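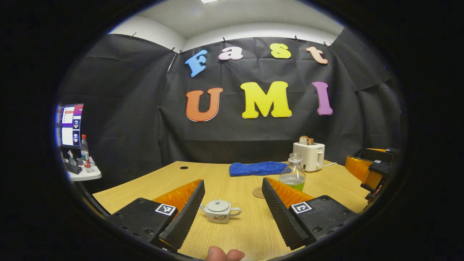
*Fig. 2 – Toaster, teapot, coaster, towel and bottle on the table*

## Setting up the breakfast table

1. Stand the toaster toward the back of the table. Lead the cord across the top so it does not pass under the towel or the teapot.
2. Place the cork coaster within easy reach. The teapot goes on it once it has been filled.
3. Fill the teapot at the counter, not at the table. Put the lid on before carrying it over.
4. Check that the bottle is closed, then keep it clear of the table edge.
5. Set the browning dial to a low setting for the first slice.

**Caution:** Keep the towel away from the toaster slots while the toaster is on. Never reach into a slot with a knife or fork – unplug the toaster first and let it cool.

**Note:** Bread left standing in the slot dries out quickly. Lift it out as soon as it pops up.

## Clearing away

1. Unplug the toaster and wait until the case is cool.
2. Empty the crumbs.
3. Wipe the table along the grain with a damp cloth.

Questions about this section go to Charmaine Mnguni at Werken.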